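Planner week, or how I lost an evening to chair legs

July 28, 2018

Quick one because I'm meant to be packing. Didn't post last time, sorry, the whole fortnight went into the local planner and I had nothing nice to say about it.

So. Where we left off, Gerier (the navigation side of the simulator, for anyone new) could get from one end of a room to the other as long as the room was boring. Walls fine. Cupboards fine. Anything with skinny legs, hopeless. It would plan a path straight under a seat, get halfway, notice the seat, back out, plan the same path again. Forever. I left it going while I made dinner and came back to a log file the size of a phone book.

First guess was the costmap. Wrong. Second guess was the costmap again, because I didn't beleive myself the first time. Also wrong, but I did find out the inflation radius was being read from the old config and not the new one, so every run since I split the files up has been using a number I thought I'd deleted. Great. Fixed that. Changed nothing about the chairs.

Actual problem: obstacle heights. I was slicing the depth points into bands and only keeping the bottom band for planning, which made sense back when everything on the floor was a box. With a chair you get four little dots where the legs are and a lovely empty square in the middle. Planner sees a doorway. Of course it does. I'd drive through it too.

Ruxandra Vlad said weeks ago to just project everything below body height down onto the floor and be done with it. I said that was too crude. It is crude. It works. Ruxandra, if you're reading, yes, fine.

Numbers for the people who like numbers. 50 start positions, same room, same goal. Old slicing got there 17 times. Projected footprints got there 43 times. Of the seven left over, 5 were it giving up near the table when there was room to go round, and the other two I haven't looked at. Timeouts, probably. Will look.

Giving up near the table is a new one and I kind of like it, as bugs go. When you squash everything down to the floor the table becomes one big slab, and the chairs join onto it, and then the inflation goes on top of that and the whole lot swells out like bread dough. If the start position is close in, the thing thinks it's already inside an obstacle and just sits. No recovery behaviour for that. I've got a hack where it's allowed to creep out along the cheapest direction if it starts inside the inflated bit (not the real bit, learned that the hard way). Not pushed yet. It's ugly, it's got a sleep in it.

Other stuff, fast:

Logging goes through Fomel now. Coloured output, timestamps that make sense, and I can replay a run without the simulator open. Should have done it in the first month.

Anca Ene sent a patch for the rotation flip at plus and minus pi. Merged. It was one line. I had been looking at that behaviour for ages and calling it "wobble".

Soliman still crashes if you load a second room without closing the first. Known. Don't do that.

Ecaterina Coman asked in the comments whether any of this will run on a real base. Maybe in September? There's a wheeled one at Fondgate I could probably get time on, but I want the creep-out thing behaving before I put it near anybody's shins. Also real depth data is horrible around dark shiny surfaces and I've been spoiled by rendered depth, which is always perfect, right up until it isn't yours.

Next is perception, the bit I've been dodging. At the moment the planner gets its obstacles from depth only and the colour image goes nowhere. I want a small labeller in there, nothing fancy, floor / furniture / thing on furniture / other. Training views come out of the simulator at low res on purpose so it stays quick on my old laptop. Dark on dark is going to be the pain: black chairs up against a near-black wall, and the slats on the far one go to mush at this size. The knife on the tabletop is pale on pale, so I expect that to vanish too, though the black mug should be easy. Floor I'm not worried about, there's a great stretch of orangey boards between the table and the dark cabinet and a threshold nearly gets it by itself, apart from the washed out patch by the window. Will do the labels when I'm back.

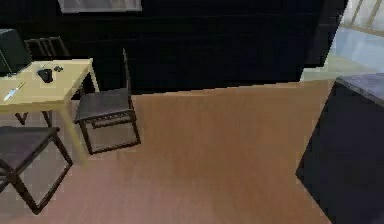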